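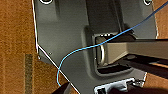 Seteven fittings group
Minutes of the meeting held on Saturday, January 3, 2026

Present: Borislav Ivanov (chair), Hanna Jasińska (minutes), two members from Bundmont. Apologies: Suvarna.

1. Minutes of the previous meeting
Agreed with one correction: under item 3, "side cover" should read "side panel".

2. Dark grey moulded panel
BI reported on the panel in its current form. The recessed opening keeps its rounded corners and bevelled rim. The metal D-shaped ring stays inside the recess, and no change to its position is proposed. Bundmont asked whether the rim could be made lower. HJ replied that the rim height had been fixed with the tool and that a change would mean recutting the insert. Not pursued.

The surface finish was discussed. The satin sample was preferred to the gloss one, which marks when wiped. Agreed: satin for the whole batch.

3. Holes and fixings
The drawing and the parts list disagree on the screw length. BI to check against the stock held at Nultura. Until then no further screws are to be ordered. Bundmont asked that the edges of the two round holes be checked for burrs on every part in the first box and on one part in ten after that. Agreed.

4. Load test of the ring
Test load to be 200 kg, applied straight out from the panel and held for 4 minutes. A second pull at an angle was requested by Bundmont. HJ noted that the present test frame does not allow this. To be looked at again when the frame has been altered.

5. Quantities
Ordered: 337 panels. Delivered to store: 298. The remaining 39 are due from Suvarna with the next delivery. HJ to ask for a date in writing.

6. Bench surface
Panels are to be laid face up on a clean board during fitting. Loose screws to be kept in the tray and the board brushed down between parts.

7. Any other business
The label position was raised and held over.

Actions
BI: screw length, item 3
HJ: delivery date, item 5
Bundmont: sketch of the angled pull, item 4

Next meeting: March, date to be sent round by HJ.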